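right. Friday night, kids at their nan's, and I'm finally dealing with the clothes mountain on the bed. going to post as I go so I dont sit down and give up

been meaning to do this since October. every time the seasons flip I say I'll swap the drawers over properly and every time I just shove stuff on top of other stuff

rules tonight: black things first, then anything that needs mending, then bedding. no phone except this. ok

rules already broken, made a cuppa

black things are the worst bc they all look the same in a heap. you pull out what you think is a jumper and it's a leg 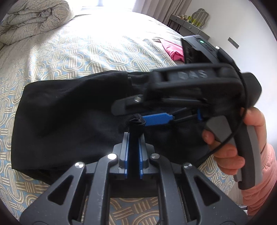
also half of them come out in a knot. how does washing tie itself up. I put it in flat! well. I put it in

my method such as it is: find two edges that look like they belong together, pinch, pull apart, shake. if it's still a lump, lay it down and start from the other side. swearing optional

someone asked last time why I do it on the bed and not the table. the table has a jigsaw on it. the table has had a jigsaw on it since the school holidays

plus the bed is the right height. ironing board is too narrow for anything bigger than a tea towel and I'll die on that hill

ok pile rules, since I got asked about these too
keep and wear this week
keep but put away till it warms up
mend
op shop
no "maybe" pile. maybe pile is how we got here

Pui-shan Tseng from my old work folds everything into thirds and stands it up in the drawer like files. tried it. lasted 3 days. looked gorgeous for all of them

I've gone back to flat stacks. you lose the bottom one forever but that's the price

update: mend pile is winning. it's mostly hems. one zip I'm pretending not to see

does anyone have a decent way of getting fluff off black trousers that isn't the sticky roller? going through a roller a week here. the refills at the supermarket are a rort

(rubber glove, says my sister. slightly damp, stroke one way. will report back)

ok trousers. I fold trousers the way my mum did which is leg on leg, seams together, then in half, then in half again if the drawer's being difficult

flat first though. always flat first. smooth from the waistband down with your hand, otherwise you fold the crease in and it's there till next winter
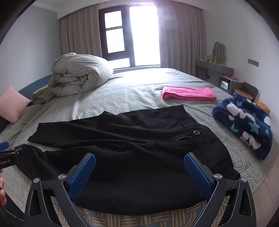

check pockets BEFORE folding. learned that one the hard way with a lip balm and a whole dark load. everything had a sheen on it

tonight's pocket haul so far: tissue, tissue, hair tie, a receipt from Peker that's gone completely blank, tissue

Peker is the bakery on the corner btw not a clothes shop. I wish I'd bought clothes. I bought a custard scroll

and do up the button. takes one second and the waist sits straight in the stack. same with zips. I know it's fussy, I'm fussy

glove update: it works?? sort of. rolls the fluff into little worms and you pick them off. disgusting. very satisfying

you do have to do it one way only. I went back and forth and it just redistributed

drawers next. the drawers are Satholm ones, second hand off a bloke two streets over, and the bottom runner sticks if you so much as look at it. I've rubbed a candle along it. helped for maybe a week

if anyone's looking at the same ones – check the runners before you hand over cash. lovely otherwise. deep enough for jumpers

someone suggested a new chest, a Zusalard, and I looked it up and it's $338 and you put it together yourself. no thank you. candle it is

right, bedding. spare blankets are going in the top of the wardrobe and I need to be honest about how many a family of four can use. we are not a hotel

keeping anything fleecy bc the kids drag it to the couch the second it hits dinnertime. fleece gets washed on its own, cool, no softener. softener makes it go sort of greasy and it never recovers

heavy stuff I roll, don't fold. roll it tight, kneel on it, tie it with an old stocking. looks mental, fits on the shelf

had those vacuum bags one year. great until one got a tiny hole and slowly reinflated and pushed the wardrobe door open at 2 in the morning. thought we were being burgled

break. eating toast standing up

question from a reply: yes I do wash things before putting them away for the season even if they look clean. sweat and crumbs are what the moths come for. washed, dried all the way through, THEN away. if it's even a bit damp leave it out another night

lavender bags are nice but mine stopped smelling of anything ages ago. give them a squeeze, if nothing happens bin them

other reply: cedar balls, same deal, give them a rub with sandpaper and they come back. did not know that! doing it tomorow

op shop bag is full. genuinely full, not me padding it with one towel. tied the top so I can't go back in and rescue the cardigan

(I rescued the cardigan)

mend pile verdict: hems I can do in front of the telly. the zip is going to Wu, the alterations place near the station. last time he did one for me it was ready the next day and you couldn't see the join

I do black hems with dark grey thread if that's what's in the tin. can't see it from standing height, and anyone closer than that is being rude

also for anyone who hates hemming – the iron on tape is fine for school pants. just fine. you'll redo it once or twice a year, but they'll have grown by then anyway

almost 80 hangers in this wardrobe by the way. who needs that. the wire ones are going, they leave those little shoulder horns on everything

final drawer shut first go, candle must be working

still have the sock basket to do but socks are a daytime job, I can't tell navy from black under this bulb and I've sent people to school in one of each before

one thing for next time (writing it here so I find it): label the shelf. I already can't remember if the swimmers went left or right

ok kettle's on again. if you've got a fix for a sticky drawer runner that isn't a candle put it below, I'll try it on the weekend and tell you how it goes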